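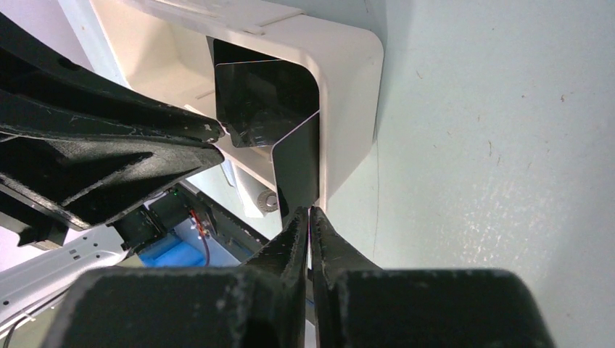

Section 6 covers teaching and verifying the panel pick on the Larkus wrist-view gripper kit. A panel pick is any task in which the gripper takes a thin, rigid part by one edge and moves it into or out of a slot in a host machine. The procedure applies to kits fitted with the standard narrow fingers and the Menon controller. For thin parts, the grip point is the lower end of the panel, with the panel upright and only the narrow tips in contact, as on the glossy black panel held at the cream housing. The wide finger bases stay below the part and must not enter the slot.

6.1 Before you begin

Complete the mounting and wiring steps in Section 4 and the camera alignment in Section 5. The controller must run the Tedus task software with the Panel option turned on. If the option does not appear in the task list, see Section 9.

Caution: Host machines with open covers can expose circuit boards, cables and loose wiring near the work area. Disconnect the host machine from power before teaching any position inside it. A lit indicator on a board means that the board is still powered.

Caution: Keep hands out of the work area while the arm is enabled. Teach mode limits speed but does not remove the pinch hazard between the fingers.

6.2 Teaching the grip

1. Set the mode switch to TEACH.
2. On the controller, select Tasks, then Panel, then New.
3. Enter a task name of up to 24 characters. Spaces are accepted. Slashes are not.
4. Open the fingers fully and jog the arm until both tips are visible in the wrist view.
5. Bring the tips to the lower end of the panel, one on each face. Use the fine jog setting for this move.
6. Check the space on both sides of the fingers. The finger bases are much wider than the tips and will reach a side wall or bracket first.
7. Press Close. The fingers stop when the force limit is reached.
8. Press Store Grip.

Note: The force limit is set to 200 on the controller scale at the factory. Start at this value for glossy or coated panels. If the part slips, raise the limit in small steps and repeat steps 7 and 8. Do not raise the limit to correct a poor grip angle – re-teach the grip instead.

6.3 Teaching the slot path

The slot path is a series of stored points that carries the panel through the opening. Two points are enough for a straight slot. A panel with a curved edge usually needs three or more, with the wrist turning slightly between them.

1. With the panel gripped, jog to a position outside the opening and press Store Point. The software labels it P1.
2. Jog to the mouth of the slot. Store P2.
3. Continue in short moves, storing a point at each change of direction.
4. At the last point, press Store End.
5. Select Release or Hold as the end action. Release opens the fingers and backs the arm out along the same path. Hold keeps the part gripped and waits for an input.

Where a second surface lies behind the panel, leave clearance between the two on every point. Glossy surfaces reflect each other in the wrist view, and the reflection can be mistaken for an edge. Change the lighting angle or jog slightly to one side and compare: a reflection shifts, an edge stays with its part.

6.4 Verifying the task

1. Set the mode switch to STEP.
2. Press Run once for each stored point and watch the clearance at the fingers, the wrist and the upper arm.
3. If any part of the arm touches the host machine, press Stop, return to TEACH and correct the nearest point.
4. When all points pass, set the mode switch to AUTO and run the task at low speed.
5. Save the task.

Code 489 on the controller means that the fingers closed past the stored width. The part was missing or has slipped out of the tips. Clear the work area, press Reset and start again from P1.

6.5 Finger care

Dust on the fingers reduces grip on smooth parts. Wipe the tips with a dry lint-free cloth before each session. Light scuffs on the matte surface do not affect operation. Replace both fingers as a pair after 3,000 cycles, or earlier if a tip is chipped or bent. Repeat the grip teaching in 6.2 after every finger change.

Replacement fingers are ordered through the Lakodstead parts desk. Give the kit serial number and the finger type.

Section revised March 14, 2022. Technical review: Kaiwen Ye.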